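Marine Systems, Unit 4 handout
Salt, heat and the sinking of surface water

Read before the 17/03/2025 session. Bring the blank depth chart from last time.

1. What sets the density of seawater

Seawater density depends on temperature, salinity and pressure. Cold water is denser than warm water at the same salinity, and salty water is denser than fresher water at the same temperature. Near the freezing point, temperature has a weaker effect, so salinity does most of the work in polar seas.

Anything that cools the surface or makes it saltier pushes the density up. Evaporation removes fresh water and leaves the salt behind. Sea ice does something similar: as it forms, most of the salt is rejected as brine. Rain, rivers and melting ice work the other way.

2. Layers

Most of the open ocean has a mixed layer at the top, stirred by wind and by cooling at night. Under it is the pycnocline, where density rises quickly with depth. Mixing across it takes energy, and a strong pycnocline cuts the surface off from the water below.

Our working case is the Nedley Basin, with the Hisby sill at its northern end. In the Nedley profiles the mixed layer is shallow in late summer. By November it has deepened, and in a hard winter it reaches roughly 800 m at the Dalgleish mooring.

3. Overflow

Dense water formed in the basin collects behind the sill until it stands higher than the crest. It then spills over and runs down the far slope, drawing in lighter water as it goes. The product is less dense than the source, and it may settle at mid-depth.

For the exercise, use the two Mesham stations. Plot temperature and salinity for both on one diagram, then mark where a mixture of equal parts would fall. Remember that density lines on this diagram are curved. Two water types with equal density can make a mixture denser than either one (cabbeling).

Hand in the plot and 2 paragraphs of explanation. Label your axes with units.

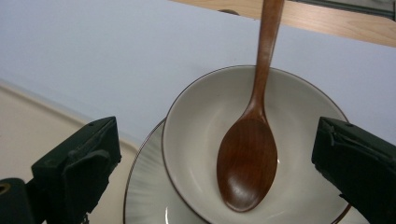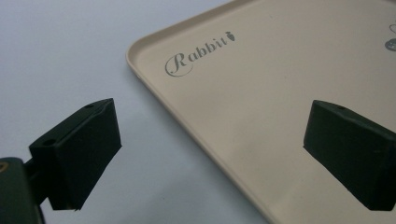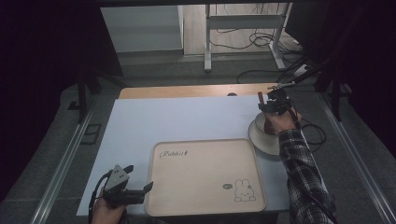
Comments

Dalgleish group: For section 3, we get a mixture only slightly denser than the two sources. Should we be using potential density here? The Mesham stations are at different depths and our first plot used in situ values, which moved one of the points quite a lot.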